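How to submit photographs to the Hudwood nature picture archive

The Hudwood archive collects pictures of wetlands, birds and village life from the Bakow region. Teachers and small newspapers use them free of charge. The steps are the same for members and for guests.

Step 1. Choose your pictures
Please select no more than 70 photographs for one submission. If you have several pictures of the same bird in the same position, send only the sharpest. Old scanned slides are also welcome, but clean the dust before scanning.

Step 2. Name the files
Use the place first, then the year, then your family name. For example: relel-marsh-2019-engelbrecht. Do not use spaces or accents, our system reads them wrongly.
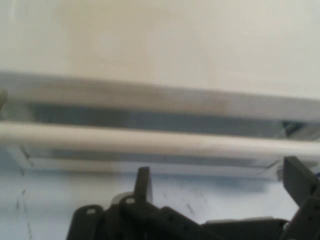
Step 3. Write the captions
Each picture needs a caption of three or four sentences. Write what species or place it shows, in which month it was taken, and from which side you were looking. If you are not sure about the species, write "not confirmed" and our reader Dumisani Engelbrecht will check it. Persons who can be recognized must agree in writing.

Step 4. Upload
Open the form, choose the collection (Le Roux Valley, Relel or General) and add your files. When there are more than 100 megabytes, divide them in two parts and write "part 1" and "part 2" in the subject field.

You will receive a letter by e-mail with your submission number. Keep this number for any later correction. In August the answers are slower.

Last changed: 23 May 2022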